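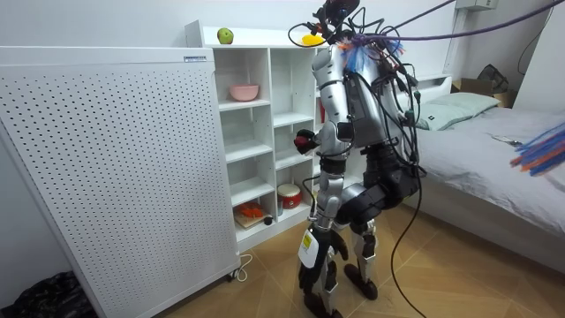

小卧室内,银黑色人形机器人面向白色开放式置物架

Sirkell 86 重装徒步背包
品牌:Brerance
类别:多日徒步、长线露营
颜色:炭灰、苔绿
背长:S/M、M/L

产品说明

Sirkell 86 是 Brerance 背包系列里容量最大的一款,主仓加顶包共 86 升,适合五天以上、需要自带帐篷和全部食物的路线。周末两天一夜的行程用不到这个容量,请看同系列的 Sirkell 64,背负系统相同,主仓短一截,没有底仓拉链。

旧款 Sirkell 停产以后,我们陆续收到不少来信,意见集中在两处:腰带磨胯骨,顶包装满后会往后坠。新款由 Tien-fu Shih 重新打版。腰带改成左右两片独立翼片,在腰后以一块硬衬板连接,走上坡时翼片可以跟着髋部转动。顶包的四条连接带全部加长,前面两条缝在肩带根部的上方,收紧后顶包贴住主仓,头往后仰也不会顶到。

背负系统

背板内有两根铝条,出厂时已按中等背型预弯。如果背着觉得腰窝处是空的,可以把铝条从背板顶端的魔术贴口抽出来,在膝盖上慢慢压,每次少弯一点,装回去试背,再决定要不要继续。铝条左右有别,末端刻有 L 和 R,请勿装反。

肩带高度可调。解开背板后面的魔术贴,把肩带座上下移动到合适的刻度,再用力压牢。量背长的方法是低头,找到颈后最突出的那节骨头,从这里沿脊柱往下量到两侧髋骨上沿的连线。一个人量不准,最好请同伴帮忙。两个尺码之间的,选小一号。

胸带在肩带的滑轨上移动,扣具带哨子。滑轨两头各有一个挡点,胸带若滑脱,从下端的缺口推进去即可复位。

仓室与开口

主仓从顶部进入,雪裙为双抽绳。正面另有一条弧形拉链,可以把前片整个掀开,找中间的东西时不必把上面的全掏出来。底仓用来放睡袋,里面的隔层可以拆掉,拆掉后上下贯通,长条形的帐杆能直接竖着放。

顶包可以取下,单独作腰包使用,腰带收在顶包底部的夹层里。取下顶包之后,主仓开口处有一块盖布,扣上能挡小雨。

两侧网袋较深,放得下一升的水瓶。右侧网袋开口斜向前方,背着包也能拿到水。左侧开口朝上,用来插帐杆或三脚架,上方配有压缩带。正面是一个大弹力袋,适合塞雨衣和湿的帐篷外帐。腰带两侧各有一个带拉链的小袋,能放路餐、头灯,大屏手机放进去会比较紧。

水袋仓在主仓内靠背一侧,出水管的孔在右肩带上方。

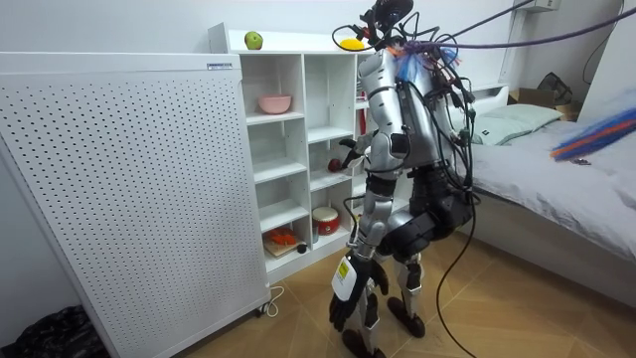
面料与防水

主体面料为高强尼龙,底部和两侧易磨的位置换成更厚的一种,手摸能分辨出来。面料内侧有涂层,接缝没有压胶,大雨里走上一阵,水会从缝线处渗进来。包内附有防雨罩,收在底部的小袋里,睡袋和换洗衣物仍建议另外装防水袋。

背包不能浸水。需要溯溪或者连人带包过深水的路线,请使用专门的防水包。

重量与载重

M/L 码连同顶包和铝条重 2.4 公斤,S/M 码略轻。不带顶包走轻装路线可以减掉一小部分重量。铝条请不要拆,拆了之后腰带基本不受力,重量全压在肩上。

建议载重不超过 20 公斤。再重也背得起来,但肩带上方的调节带会开始打滑,每走一段就得重新收紧。

装包建议

睡袋放底仓,食物和炉具放在主仓中部、靠近背板,衣服填在外侧和缝隙里,雨衣、急救包放顶包或者正面弹力袋。燃料瓶请放在食物下面,瓶口朝上。上坡多的路线可以把重物放得略高一些;碎石坡、横切多的路线就放低一点,人会稳得多。

上肩的时候先把肩带全部放松,单膝抬起,把包提到大腿上,一只手穿进肩带再转身。背好以后按腰带、肩带、肩部调节带、胸带的顺序收紧。走了半小时左右衣物会压实,停下来重新收一遍腰带。

试用反馈

今年二月,Elvira Ticona 带着样包走了一趟九天的冬季穿越。她的记录里提到,腰带扣具戴厚手套也能按开,正面拉链结霜以后拉起来费劲,需要用手焐一下。量产版据此换了大一号的拉头,并加了拉绳。

Yuk-lan Kan 身高一米五八,用的是 S/M 码,背长调到最低一格。她觉得肩带宽度合适,胸带的最低位置仍然偏高。这一点本批次未作改动,身高在一米五五以下的顾客建议先到店试背。

Rupert Riedl 用 M/L 码背了整个春季的带队行程,包里常年有一捆公用绳索和两口锅。底部面料有擦痕,没有破。左侧网袋被灌木刮开一个口子,我们已把网袋换成密织的弹力布。

包装内容

背包主体一个,可拆顶包一个,铝条两根(已装入),防雨罩一个,备用胸带扣一枚,中英文说明卡一张。水袋、登山杖和外挂绑带需要另购。外挂绑带推荐 Wako 的 12 毫米宽款,与本包的挂点尺寸一致,再宽的穿不过去。

清洗与存放

用冷水和中性洗涤剂手洗,软刷刷背板和肩带的汗渍。不可机洗,不可烘干,不要用柔顺剂。洗之前先抽出铝条。晾的时候倒挂,拉链全部打开,放在阴凉通风处,厚的肩带和腰带要多晾一两天。长期不用时扣具松开,不要压在重物下面,也不要放在汽车后备箱里过夏天。

拉链进沙以后不要硬拉,用清水冲干净,干透再用。

保修与维修

自购买之日起两年内,缝线、扣具和铝条的质量问题免费维修。正常磨损、动物咬破、火星烫洞不在保修范围,可以付费修补。寄修前请把包洗净晾干,太脏的包会原样退回。扣具、拉头和胸带可以单独购买,下单时请写明尺码和颜色。

维修由 Plornville 的工坊完成,旺季等待时间较长,出发在即的话请先来电询问。

购买与试背

首批近 100 只,在 Plornville 门店和本页同时发售,发售日为 2021年7月13日。苔绿色只有 M/L 码。门店备有沙袋,可以装上重量在店里走一走,楼梯也可以用。试背由 Suha Sayegh 负责,会帮忙量背长和弯铝条,请穿平时徒步的衣服来,裤腰上不要系厚皮带。

网上购买的,未在户外使用、吊牌完整的可在三十天内退换。换尺码一次免运费。退回时请把铝条装回原位,防雨罩折好放进底部小袋。

常见疑问

能不能当随身行李上飞机?不能,装满后超过多数航空公司的尺寸限制。托运时把腰带反扣在包的前面,所有带子收紧,外面套一个大袋子。

旧款的顶包能否装在新款上?扣具是一样的,连接带的位置不同,装上去会歪,不建议混用。

旧款的腰带能否换成新款?不能,背板结构已经改动。旧款腰带海绵塌陷的,可以寄到工坊换芯。

雪板或雪鞋怎么挂?雪鞋夹在正面弹力袋外侧,用上下两条压缩带固定。雪板可以立着插在两侧,底部穿过网袋外面的织带环,上端用侧面压缩带扎紧。带钢边的板请套上护套再挂。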